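Pellet litter and sifting grates: slot size, fill depth
Small Pets and Cats > Litter and Housing

Rukum
Posted October 15, 2024
I changed from clumping clay to green plant-based pellets, in a plastic box with a perforated grate at one end. Two problems so far.

1. Whole pellets sit across the slots and block them. Crumbs only fall through if I shake the box.
2. The pellets migrate to the far end and leave the grate end nearly bare.

Is this a slot size issue or a fill depth issue? The packaging gives no depth for a sifting box.

Standside
Fill depth. With a grate you want a shallow layer, two pellets deep over the slots and no more. A deep bed holds the whole ones in place and the fines never reach the holes. Tip the box toward the grate end once a day, tap the rim, level it by hand with the scoop.

xinyi_cai
Disagree with Standside on depth. Two pellets deep is fine for a dry tray, but if the litter clumps at all the wet patch reaches the plastic and sticks there. I keep mine at 5 cm and scoop the clumps before I sift. The grate is for crumbs. It was never going to do the work of a scoop.

Standside
Depends on the litter. Wood pellets break down to sawdust and suit a shallow bed. Tofu or pea types clump and may want more. Rukum, which is yours?

Rukum
Tofu type. Label says it clumps and can be flushed in small amounts.

Achilleas P.
I would not flush it, whatever the label says. Ours swelled in an older pipe in January and the plumber's bill was $2,655. Green bin if your council takes it, otherwise general waste.

On the migration: cats dig away from the side they enter. Turn the box 180 degrees and see whether the pile moves. If it stays at the same end of the box, the floor isn't level.

Mao
Also check the colour left on the plastic. The green ones can mark the inside of the rim where damp pellets have been pushed up against it. Warm water and a soft cloth, no bleach. An abrasive pad scratches the wall and the next lot holds on harder.

xinyi_cai
Seconding no bleach. Urine residue plus bleach gives off chloramine fumes.

Rukum
Thanks. I will try 5 cm with daily scooping for two weeks, then the shallow bed, and compare what comes through the grate. The box is translucent dark green, so the level can be judged from the side without disturbing anything. Current state of the fill and the slots: 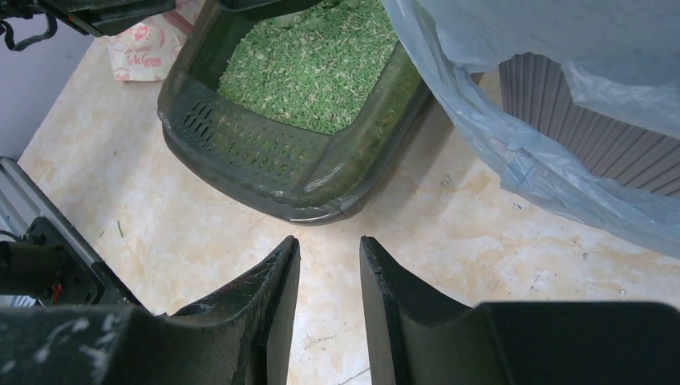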